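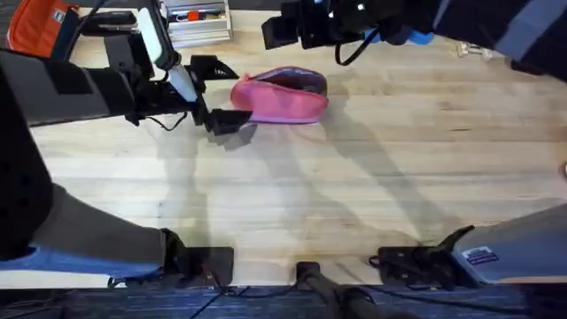 Ticket 2920: Pink zip pouch, stiff zipper and marks on fabric
Status: open, waiting on customer
Product: Kider soft pouch, pink, gray lining
Opened in July by Pantelis Tzavaras
Handled by: Villby returns desk

Customer's report
The zipper catches near one end every time I close it. I have to back it up and try again. There are also grayish marks low on the outside that I did not put there. I paid for a new pouch and I would like one that closes. The care card says the zipper "loosens with use." I have used it for 30 days. How much use does it need?

First reply from desk
Thanks for the report. Please try rubbing a plain wax candle along both sides of the zipper, then open and close it 30 times. For the marks, use a damp cloth and a drop of dish soap.

Customer, 9:40 a.m.
I did the candle. I did the opening and closing, all of it, while watching the news. It still catches in the same spot. I don't believe wax was ever the problem. Wax doesn't know to fail in one place.

Desk notes
Fair point about the one spot. A dry zipper usually drags along its whole length. One bad spot points to lining caught in the teeth, a bent tooth, or a seam sewn too close. I also have my doubts about "I did not put there." Pale fabric picks up gray from a bag or a desk very easily, and the batch sheet for lot 793 lists no marks. Then again, the batch sheet was filled in by the people who packed it.

Steps sent to customer
1. Empty the pouch and open it all the way. Run a finger along the inside next to the teeth and feel for loose lining. If there is a thread, snip it. Don't pull.

2. Lay the pouch on a bare table and look at the shape before you close it. A soft pouch slumps, and the fabric folds where it slumps. Straighten the corners so the top edge runs in a line.
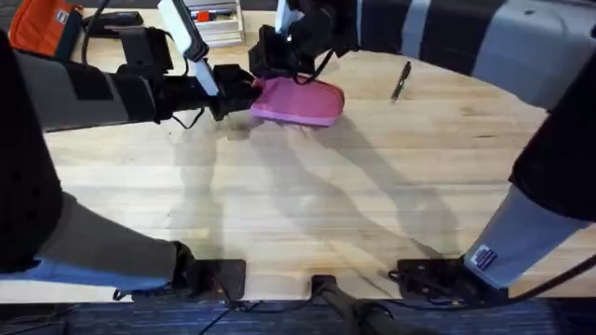
3. Hold both ends of the top edge so it is slightly taut, and have someone else close it slowly. Note where it catches. Mark the place with a bit of tape.

4. Turn it inside out and look at the stitching behind the tape.

Customer, 4:15 p.m.
No loose thread. With the ends held it closes, most of the time. So your fix is that I need a second person to close a pouch?

Desk reply
No. It tells us the seam is probably pulling at that end, and I would not call that normal wear. Please send a close photo of the stitching at the tape. I'm not promising anything on the marks until you've tried the soap, which you haven't mentioned.

Customer, 4:32 p.m.
Soap tried. Marks lighter, still there. Photo of the stitching tomorrow when there's daylight.

Next action: compare stitching photo with a pouch from the Andreadis stockroom, same lot. If the seam is off on both, replace and flag the lot.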